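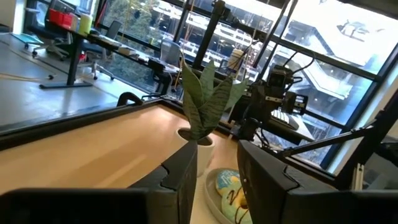

About Fenato

Fenato is a small language school on the top two floors of an old seed merchant's building in Londville, and we have been teaching evening and daytime classes here for longer than most of us care to admit. We began with Italian and Hungarian, added Portuguese when enough people had asked on the stairs, and now offer 6 languages through the year.

The school was started by Norbert Lakatos, who had been giving lessons in his front room until the front room ran out of chairs. He still takes the Hungarian beginners himself (he won't hear of handing them over) and he still writes the first-week worksheets by hand, which our newer students find either charming or very hard to read!

How we teach

Classes are kept to small groups, and we like people to be talking within the first quarter of an hour, however badly. You will make mistakes, we will make a few in your language too, and by the second month most groups have stopped minding. There is homework, but it is the sort you can do on the bus – a short recording, a page of reading, a postcard to write.

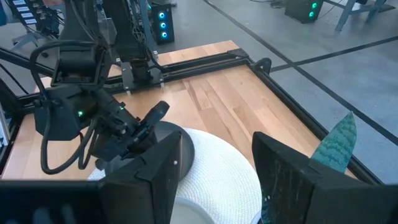 Our beginners learn their first nouns from ordinary household things, because those are the words you will want when you are staying with somebody's aunt and she asks you to lay the table. So the early lessons are all about "the white bowl", "the round mat", "the bowl is in front of the mat", and from there it is a short hop to asking for more soup. Grammar comes in gently behind, and there is always time at the end for questions.

Joining us

New courses start in January 2025 and again in August. You are welcome to sit in on 2 lessons before you decide, with no charge and no pressure. Ring the Godel Street bell and come straight up – the kettle is usually on, and whoever is in the office will gladly find you a class.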